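Does adding failed demos to training help or hurt? (bowl stacking)

Posted in Robot Learning Help – Thursday, March 28, 2019

wostari_lab
Trying to copy the result in the Fahy write-up, the one where they keep the failed demonstrations in and tag them, and the policy gets better at nesting bowls. I've 264 demos, 208 good, the rest dropped or knocked. Trained with everything in. Worse than with the good ones alone. Am I reading the method wrong? Same counter every time, camera fixed, only the bowl positions change.

Poletti
Bin the bad ones. Always worked for me.

Darius Lapiņa
Don't bin them yet. Couple of things.

Are you feeding the tag in as an input? Sounds like you just mixed them together, in which case the policy copies the failures as well, so yes, worse. In the method the tag goes in with the picture at training, then at test time you always set it to "good". Easy to miss, it's one line in the apendix.

Second – what counts as a fail? We had loads of arguments over this. Bowl inside the other bowl but leaning, is that a success? 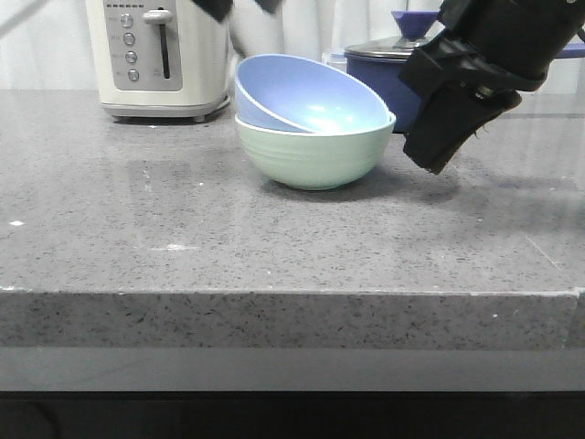
We ended up with three tags instead of two: flat, tilted, missed. Tilted ones were the useful bit. Lumping them in with the misses threw away a lot of perfectly good reaching and lowering, and calling them good taught it to let go early. Relabelling took an afternoon.

Also check your batch. We used 64 and made sure every batch had some of each tag. And test on more than a handful of starts, ours jumped about alot until we ran 1000 in simulation.

wostari_lab
Ah. No, tag wasn't going in at all. Retraining tonight, will relabel the leaning ones first. Ta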